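Dostuditz Episode Recaps: README

Version 4, released March 17, 2022

Dostuditz is a collection of written recaps of television drama episodes, gathered from fan sites and lined up with the episodes they cover. It holds 2564 recaps from 100 series. Most are crime, superhero or family dramas with a running story. Sitcoms and reality shows are left out, apart from a few that got in with the first release and were kept so that older results can still be compared. 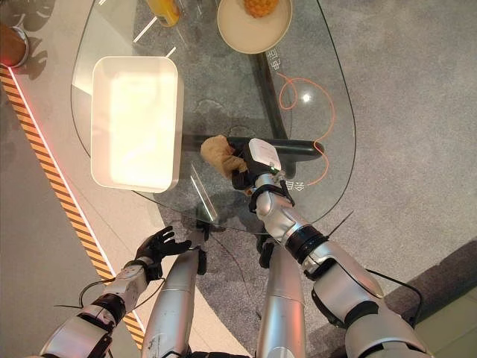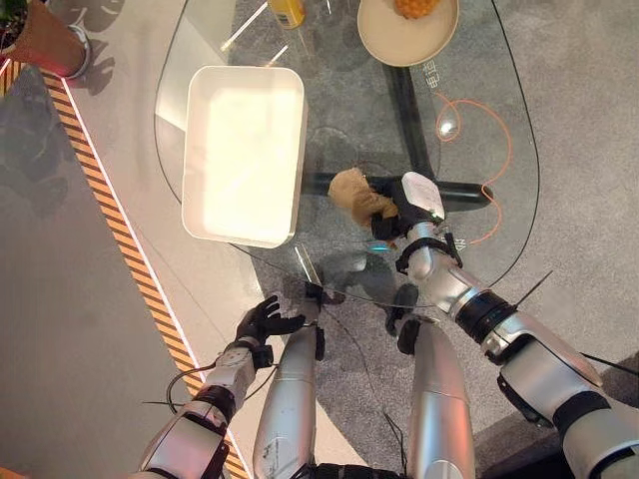
Rampersad wrote after version 3 that the midseason episodes were hard to use, as many recaps of a fall finale spend half their length on the season so far, and asked for that part to be marked. Version 4 does this with the lookback field described under Fields.

What is in a record

Each record is one recap of one episode. The text is kept as the writer posted it, spelling mistakes included. We removed site menus, ads, share buttons and comment threads. Episode titles inside the text were left alone even when the writer got them wrong.

Fields

recap_id: a short code, stable across versions
series: title of the show as first broadcast
season, episode: numbers in broadcast order
text: the recap itself
lookback: start and end of any passage about earlier episodes, empty if there is none
spoiler: yes if the recap gives away something from a later episode
rating: the writer's own score, if one was given, copied as written

Broadcast order and production order differ for several shows. We always use broadcast order. If a two-hour premiere was later split in two for reruns, it counts as one episode here, and the second number is skipped.

How the recaps were chosen

The starting pool was the recap archive kept by Trotemov, with a smaller set from Handov added in July for shows that ended early. Recaps under 700 characters were dropped. So were recaps that mostly repeat the network's own summary. When one writer covered the same episode twice, we kept the later post.

Labels

The lookback and spoiler labels were made by hand. Two readers marked each recap, and a third settled the cases where they disagreed. Spoiler was the harder of the two. A guess that came true in a later season is not a spoiler. A remark by someone who had seen an advance copy is.

Known problems

Coverage is uneven. First seasons have far more recaps than later ones, and many writers stop after the pilot or after a show changes its night. Final episodes are well covered again.

Ratings can't be compared between writers. Some use stars, some use letter grades, and one gives every episode a number of coffee cups. Convert them with care or leave them out.

Character names are spelled in many ways. We have a list of common variants in names.txt, but it only covers main casts.

A few recaps discuss deleted scenes from disc releases as if they had aired. These are not marked yet.

Changes since version 3

Added the lookback field
Fixed season numbers for shows with a short first season
Removed duplicate posts
Moved the plain text files into one folder per series

Corrections

Send the recap_id and the field that needs fixing. Corrections go into the next version, and old versions stay available.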